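Enlow Student Vehicle Project
Handout 3: Labelling slow traffic in low sun
Module leader: Begoñe Segura. Laboratory sessions: Yayra Boateng.

This handout supports the second annotation exercise. Students work in pairs on the Jesbridge road set, which holds 1173 stills taken through the windscreen. Each pair is allotted 40 stills and should read the labelling rules from Handout 2 before starting.

1. Lead vehicle

Mark the vehicle directly ahead in the car's own lane first. Record its class and the state of its rear lights. Glare on the road surface is not to be labelled as a light source. 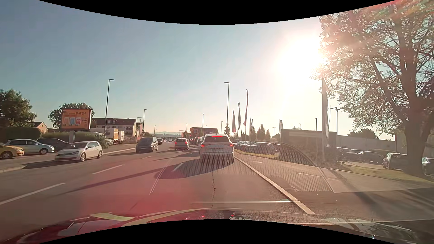 Figure 1. Lead vehicle: white SUV, rear lights lit. Low sun at upper right.

Reflections on the windscreen and bonnet go in the "own vehicle" layer. Where a reflection lies over another road user, draw the outline of the road user as if the reflection were absent.

2. Neighbouring lanes

Vehicles that run out of view are labelled up to the image border and given the tag "partial". Oncoming traffic is kept in a separate group – please check this before saving. 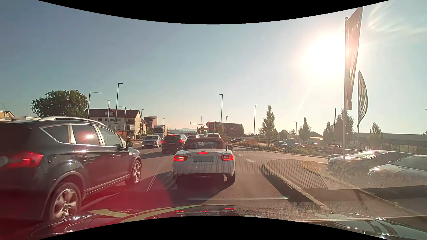
Figure 2. Convertible ahead, with a black SUV in the lane to the left (tag: partial).

3. Submission

Files are to be uploaded to the Iler folder by noon on the closing day in February. Agreement between partners must reach 80 per cent on the lead vehicle class. Pairs below that mark should arrange a review with Edem Arthur.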